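6 min read

3.2 Mixed storage of small household items

Households in the Pondasska sample kept toys and recyclables in separate containers at the start of the study. By the December visit, 49 of the 338 containers held both. Open baskets accounted for most of these cases - lidded boxes for very few.

Contents were coded with the Texier scheme, which sorts items by how they respond to pressure: rigid, elastic, crushable, or limp. A container was classed as mixed when it held items from at least 2 of these groups. 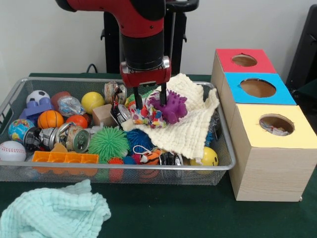 Figure 3. Densely packed wire mesh basket on a green cloth. Contents include balls, a studded building block, crushed cans, polka-dot fabric, and a spiky rubber dinosaur.

Density affected the coding more than the number of items did. In a tightly filled basket, limp items such as fabric settle into the gaps between rigid ones, and balls may be partly hidden by their neighbors. Coders working from a single view therefore recorded only what could be identified, and left covered items out of the count. Crushed cans were entered one by one, whatever their orientation. Clear wrappers were assigned to the limp group, although the Cindavby protocol treats them as waste and excludes them.

Small toys were not subdivided by material. A soccer ball and a tennis ball received the same code, as did blocks of different sizes. This loses some detail but keeps the categories consistent with the earlier Tromari inventory, to which the results are compared in Section 4.

We use cookies to improve your reading experience. Accept | Manage settings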